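Workshop notebook, Skernness unit
6 min read

Sunday, early start. Heating on at seven, room slow to come up. Wax side first, balms after lunch if the tins turn up.

Soy batch, the Gundetti flakes again. Opened the second sack. Looks the same as the first, smells the same, but it melts slower, I'd swear to it. Left the pot on low and it still had lumps when the last sack would have been clear. Stirred more. Note to self, write the sack code on the lid THIS time.

Fragrance: fig and bay leaf, the new blend. Went in at the lower load, then the higher load in a second jug so we've got both to sniff side by side. Cold throw on the lower one is fine. Higher one a bit soapy at first, might settle. Leave both a fortnight before anybody gives an opinion, me included.

Poured 50 of the small tins at the lower load. Did not pour the rest. Wanted to see tops first. Glad I did, because the first row went rough in the middle, that porridgey look, and the ones nearest the door were worse. Draught. Moved the tray to the inner bench and put the cardboard over the next lot while they set. Much better. Still two with a sinkhole by the wick, heat gun sorted one, the other is a tester now.

Wicks. The Mudelico cotton ones are tunnelling in the wide jars. Burned three, four hours each, and there's a hard ring left round the glass on all of them. Going up one size. The same wick in the small tins is spot on, so don't let anyone chuck the box. Wick up a size for wide jars ONLY. Have written it on the box in marker.

Also the wick stickers. The cheap ones let go when the wax goes in hot. Fished out four wicks with tweezers, burnt my thumb, said things. Go back to the glue dots even if they cost more.

Diffusers. Base is the usual, reeds are the new black ones. Ran a jar of black and a jar of plain next to each other since last week. Plain ones have drawn down further, you can see the line I scratched on the tape. Black look nicer on the shelf, no argument, but they're not pulling the same. Maybe flip them more often? Put it on the card: turn weekly. Or go back to plain and keep black for the gift sets where nobody's measuring. Undecided.

Stopper problem on the diffusers is back. Three out of the box had weeped in the carton, label gone see-through on one. Laid the rest on their side overnight on kitchen paper to find out which. Will look tonight before I lock up. 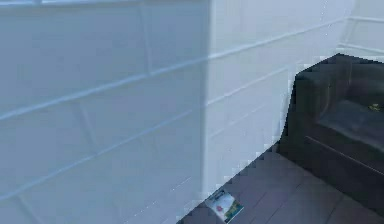
Umali reckon the stoppers are fine and it's us filling too high, there ought to be a finger of air under the neck and we leave hardly any. Warm van, oil swells, nowhere to go but out, and had we tried a short fill before sending a whole carton back?

No, we had not. Fair enough. Filled six short, six at the old level, same stoppers, same carton, stood it on the radiator shelf. If the short ones stay dry then we change the fill line and I'll have to eat my email. Need to check the label still says the right volume if we do go down. Bigger job than it sounds, every diffuser label in the drawer has it printed on.

Lunch, late. Tins turned up, wrong lids with half of them (screw instead of slip). Kept the slips, boxed the screws for return, sticker on.

Balms. Beeswax, shea, sunflower oil, a little peppermint. Last lot was too hard, two customers said it dragged. Cut the beeswax by a small spoonful in each jug and put the difference in as oil. Weigh this properly next time!! Spoonfuls are no good, I can't repeat it. Did weigh the second jug: 86 g beeswax, rest as per card. That's the one to go by if it comes out right.

Filled 50 tubes from the second jug. Tops dipped a bit as they cooled, as ever, topped up with what was left in the jug. Topped up too late on the back row and there's a line where the two pours meet. Harmless but it shows. Pour the top-up while the middle is still soft, don't wait for the lot.

Tried one on the back of the hand after an hour. Glides. Peppermint stronger than I meant, tingly. Try one again tomorow when it has had a night. If it's still like toothpaste, halve the peppermint.

Bug spray. No new batch, only shook and checked what's on the shelf. Oil sitting on top in all of them again, as it always will unless we change the recipe. Back label says shake well but it's in tiny letters. Ask for it bigger on the next print. Also one sprayer head stuck, rinsed in warm water, works now. Two more in that bag feel gritty so don't use that bag until they've all been tested.

Stock count while things were setting, as promised. Labels, all kinds, 1,137. Sounds loads. Most are the old lavender ones with the wrong burn time on, so no use to us unless we overprint. Fig label not even drawn up yet. Boxes low for the wide jars, fine for small tins. Thread for the swing tags nearly gone.

Shop wants more of the small tins for June, and a table of testers by the till. Testers must have lids, last time they were dusty in a day and smelled of nothing.

Washing up: wipe jugs out with paper while warm, THEN hot water, nothing waxy down the sink. The drain was slow again this afternoon. Have put the strainer back.

To do next:
- burn test wide jars with the bigger wick, three jars, four hours, write it down each hour
- look at short fill / old fill diffusers, end of week
- balm again from the weighed recipe, peppermint halved if needed
- email about the screw lids
- bigger SHAKE WELL
- order glue dots, tag thread, wide jar boxes
- fig label, somebody with nicer handwriting than me

Later, half six. Checked the stoppers laid on their side. Two more damp, rest dry. Both damp ones were filled nearly to the neck. Hm.

Pots off, gun unplugged, carton left on the radiator shelf, do not move it.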